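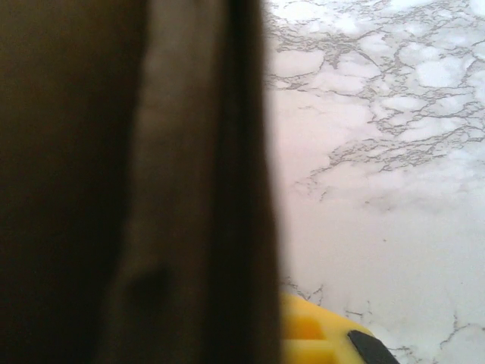
Close up, brown, out of focus.

June, early. Up since before the birds, coffee no 2 already cold. Read the wholesale numbers twice and still not sure I believe them. Inventories up again. Sales flat if you take out fuel and grain. Everybody on the radio calling it a strong quarter. Strong for who.

Erkbridge warehouse still sitting on spring stock. Called them at 7, no answer, called again, got the machine. They owe us for two loads and I have a feeling we'll be hearing about "timing" again. Solmont pays in 11 days like clockwork, always has – wish I had ten of them. Raised their order to 200 cases without asking for a discount. Should of asked them for more.

Rates. Went back and forth on the credit line all morning. If the Fed holds, I can carry the inventory through August and not sweat. If they don't, every pallet costs me just to sit there. Did the math on the back of an envelope, lost the envelope, did it again and got a different answer. Second one was worse so probably right.
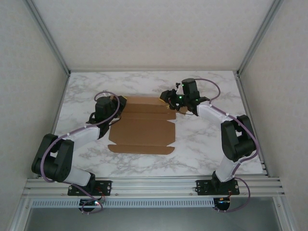

Two arms, one flat piece of cardboard, marble-pattern top.

Afternoon. Echeverri sent the new price sheet. Paper goods up, cleaning supplies up, plastic down a hair. Freight surcharge is gone but the base rate went up by nearly the same amount, so who do they think they're fooling. Wrote a polite email. Deleted it. Wrote a shorter one.

Dila wants to move to quarterly contracts. Tempting – locks in the cost and I could sleep. But if prices slide in the fall I'm the idiot paying summer money in October. Told them I'd answer by end of the month. Need to look at what we paid last year, the folder is somwhere in the hall closet under the tax stuff.

Retail side is odd. Small orders, lots of them. Stores buying for the week instead of the month. Cautious I guess. Same as me.

Skipped lunch. Toast at 4. Insurance bill came, not opening it tonight. Call Erkbridge again first thing, then bank.

Back to top | Contact | Copyright, all entries the author's own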